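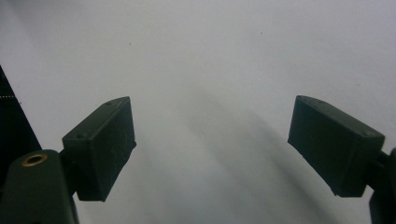 How often should a hand-held gripper be checked while people are recording demonstrations with it?

Check it at the start of every session, again after any break, and any time it has been dropped or handed to somebody else. A check means opening and closing it all the way with nothing between the pads, trying the screws with a driver, and looking over a few seconds of recording before carrying on.

Let me give you the background to my asking, and please forgive the length. I help out at a small robotics lab in Trerkville where we take turns recording simple pick-and-place tasks, and the line above is what is written on our wall. It was put up by someone who has moved on, and new people keep asking me whether it is a real rule or just a habit that got taped up one afternoon. I'd love to replace it with a proper page of good practice before the summer group arrives. I'm fairly sure about the checks themselves, but I don't know what else other labs write down. Do you set a time limit? Do you have a rule for what counts as a bad take? And who gets to throw one out? Anything you have in writing would be so welcome, even if it's only half a page.

Sunita Rastogi
Posted May 2, 2026

flaleck_bench

What a nice thing to be asked, I've been fussing over our own page all through April! We're in Dallville, a lab about the size of a two-car garage, and our rules grew up one mistake at a time, so take what suits you.

The one I'd put at the very top of your page is that every take starts and ends the same way. Pads fully open, nothing between them, hand still for 2 seconds, then go. We used to let people begin however they liked, and some were already closing on the object when the recording started. It made sorting a misery. We had a batch of 680 takes and had to set 261 of them aside, and most of those had nothing wrong with them except a ragged start.

After that, the object. It goes down on the surface by hand, the hand leaves, and only then do you start. If it can roll, you wait until it has stopped, and you don't nudge it with the pads to get it into a better spot (everybody wants to, me included). If it ends up somewhere awkward, record it awkward or stop and place it again.

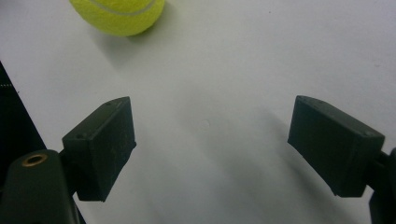
Tennis ball on a plain white surface, pads open and empty.

As for time, we stop at 33 minutes. I wish I could tell you there was science behind it, but we timed a few people and that was where their wrists began to complain and the takes got sloppy. Then you swap, and the new person does the whole check from the beginning, even if the last person swears it was fine. Nobody is offended by it anymore.

Bad takes: we keep them. The person recording marks the take with a short reason (dropped, bumped, interrupted, wrong object) and a second person decides later whether it leaves the set. We don't let people delete their own on the spot. You lose too many good ones that way, and a drop is sometimes exactly what somebody will want to study. Write the reason in ordinary words too. We had codes for a while and no two people used them alike.

Oh, and keep a sheet for the gripper itself, separate from the log of takes. Date, initials, what was tightened, what was replaced. If pads are changed halfway through a batch, draw a line across the sheet and start a new batch name. I can't tell you how glad I've been of those lines. I'll happily type ours up for you if you'd like it, it's a page and a bit.

koo_user_north

just clean the camera lens and you'll be fine, most of this is overkill for a small lab

Marlow on nights

I'd agree with nearly all of the long reply, and I'd add a little about people, as that is where our page was thin.

Put in writing what may be on camera and what may not. Ours says no faces, no screens with mail open, no badges, and no visitors wandering past who haven't been told that recording is on. There's a card on the door when a session is running. If something slips through, whoever notices writes it on the log and that take is held back until someone has looked at it.

The other thing is fingers. A hand-held gripper seems harmless, and mostly it is, but the linkage behind the pads will pinch. We ask for long sleeves rolled, rings off, and no adjusting a screw while somebody else is holding the handle.

One small disagreement. I wouldn't use the same time limit for everyone. We let people stop whenever they like and simply don't let them go past the limit, and the page says so in those words. Ours is printed in large type and hung beside the driver set, which has helped more than the version in the shared folder ever did.

Sunita Rastogi

Thank you all so much, this is far more than I'd hoped for. I'm taking the still start, the swap check and the camera list straight onto our draft. flaleck_bench, I would love to see the page and a bit, whenever you have the time to type it.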